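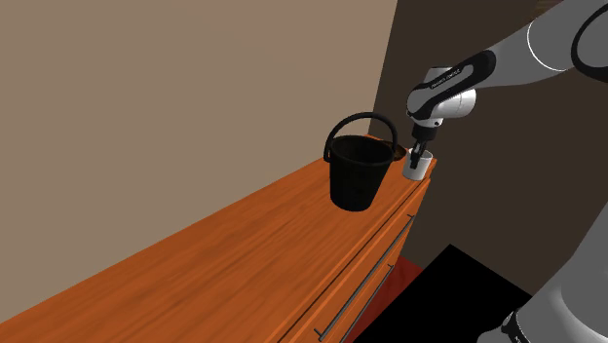
Ticket: timing loops / intercom, rally car no. 78
Opened by: Nadja Hämmerli
Status: open, then closed, then open again, see below
Priority: high (shakedown is Friday)

Problem as reported
Intercom drops out on stage. Driver hears co-driver fine on the road section, then on gravel it goes to hiss for a couple seconds, comes back, goes again. Pace notes useless like that. Tripmeter also resets to zero when it happens, not every time. Car is the Fulex-prepared one, Histen intercom box, Reisinger tripmeter. Same loom as last season.

First look, service park
Swapped helmets. No change. Swapped the helmet leads, no change. Battery 12.6 resting, fine. Fuses fine. Grounded the box to the cage with a jumper, thought that did it, did not do it.

Wiggled everything behind the dash with engine running. Nothing. Would not do it standing still at all, which is the annoying part.

05/06/2018
Took it up the Clillell test road, 3 runs. Run one clean. Run two dropped out at the cattle grid and again in the long left. Run three dropped out same two places, trip zeroed at the grid. So it's bumps, or it's compression, something moving when the car lands.

Put the meter on the intercom feed and taped it where the co-driver could read it. Voltage goes away completely for a moment. So not the Histen box, box is just losing power. Please stop ordering new boxes, we have 2 spares in the truck allready.
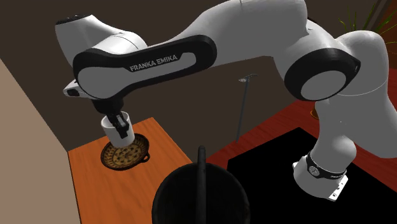 Traced feed back from the intercom. It shares a splice with the tripmeter, under the co-driver's footrest, then goes to the relay board. Splice is ok, cut the heat shrink off to be sure, redid it. Relay board connector is where I'd put my money. Pin 3 has a spread terminal, falls off the meter probe with no force at all. The others grip.

Fix 1
New terminal on pin 3, crimped, tug tested. Zip tied the loom so the connector isn't carrying the weight. Road test, clean over the grid. Closed ticket.

Reopened next morning
Driver says it did it again on the way back, once. Just the intercom, trip kept its number. So a different fault or half of the same one.

Went through it again with the seat out. Intercom branch after the splice goes under the seat rail and the rail has been sitting on it. Insulation is flattened and there is a shiny spot. With the seat loaded and forward you can get it to touch the rail if you push down. Must be touching just enough to pull the feed down without blowing the fuse?? Not totally happy with that explanation but the mark is there.

Fix 2
Cut out the bad bit, 50 cm new wire, rerouted along the tunnel with the brake pipe clips, sleeve over it. Seat back in, torqued. Pushed on everything. No dropout.

Still to do
- Another run at Clillell with both crew in and full kit on, not just me in a borrowed seat cushion
- Check the same spot on the sister car, same loom so probly same rail problem
- Label the relay board, half the labels have fallen off and I was counting pins from the wrong end for a while
- Ask Fulex if the seat rail was moved over the winter. The August drawings show the wire on the other side of it
- Trip calibration needs redoing after the resets, it's reading short. Do it on the measured stretch, tires at stage pressure

Leaving this open until the full crew run is done. If it drops out again write down WHERE and whether the trip zeroed. "It did it again" on a sticky note doesn't help me.

Nadja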